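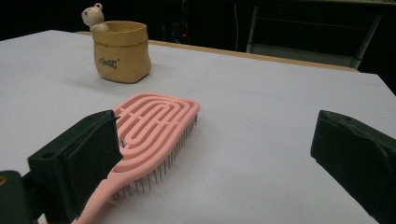
A few words in defence of the small batch

I promised in January that I would write something longer about batch sizes once the wine and cider shelf was sorted out, and then of course the shelf took until summer, as these things do. So, with apologies to those of you who have been asking me at meetings, I will set out what I think, and you can all tell me I'm wrong over a glass of something.

When I joined the club it was more or less taken for granted that a proper batch of country wine or cider meant filling the biggest vessel you owned. If you were going to the trouble of washing everything and hunting for the airlock you put down somewhere safe last autumn, the thinking went, you might as well get a decent number of bottles out of it. I followed that advice for years. I have also, over those years, drunk my way through a great deal of parsnip wine that I did not particularly like, out of a sort of loyalty to the parsnips.

What changed my mind was a visit from Daichi Sugiyama, who came over with a very modest jar of rhubarb and ginger wine wrapped in a tea towel. It would have filled perhaps a handful of bottles at the very most, and it was lovely: pale, dry, a bit of warmth at the back of the throat. He told me he had made several of them side by side, changing only the amount of ginger, and had poured the worst one into a stew. I remember being quite shocked by the stew, but he had learned more about ginger in one spring than I had in all my time of making the same big bucket once a year and hoping.

So I tried it with last year's apples. I split the juice from Archie Leckie's old tree (he won't tell anybody the variety and I suspect he doesn't know) into several little demijohns, gave each one a different yeast, and kept notes in the back of my diary. One went sharp and thin. One smelled of eggs for a fortnight and then came right all by itself. One was the best cider I have made, and I have enough written down that I believe I could make it again, which I could never have said before.

Now, I know the arguments on the other side, mostly because Bit-na So has put them to me at some length and very nicely. A small jar has more air above it for the amount of liquid, so it spoils faster if you are careless with topping up. The temperature goes up and down more quickly in a little vessel than in a big one, and you will notice that if you keep yours in a draughty porch like mine. And there is the plain sadness of making something wonderful and finding it all gone by the second dinner party. She ages her elderberry for years, and you cannot very well do that with a few bottles, or at least I can't, I have no self-control at all.

I grant her every bit of that. If you have a recipe you love and a cool cupboard, by all means fill the big fermenter and put the bottles where you can't reach them! But for anyone in their first couple of years, or anyone who has got a little stuck (and I think a fair few of us do get stuck), I would say go small for a while. You will spend less on fruit, and you can lift the thing without calling for help. A bad result costs you one rather sour evening.

Samuele Morelli has asked me to add that racking a small batch takes a gentler hand, because every inch of sediment you stir up is a larger share of what you have got. He uses a narrow tube and lets the jar stand on the worktop overnight before he touches it. I have started doing the same and my bottles are clearer for it. He also says to stop apologising for throwing the last inch away, so I am trying.

While I have the space, a word about labels. Please do label things, even the little jars, even when you are quite certain you will remember. I opened what I took to be gooseberry at my sister's and it was the ginger experiment, the strong one, and my brother-in-law has been polite about it ever since. The name of the fruit, the yeast and the date will do.

Loïc Lefèvre is getting up a small-batch table for our next tasting on 22nd July, and he would like as many odd little bottles on it as people can spare. They needn't be good. He was very firm with me about this, and says he would sooner have an interesting failure with notes attached than another perfectly pleasant blackberry. Bring 2 bottles if you can, one to open and one in case people want more, and let him know beforehand what is in them so that he can put them in some sort of order. I shall be bringing the sharp, thin cider, and Archie has been told to bring an apple so that we can settle the question of the variety.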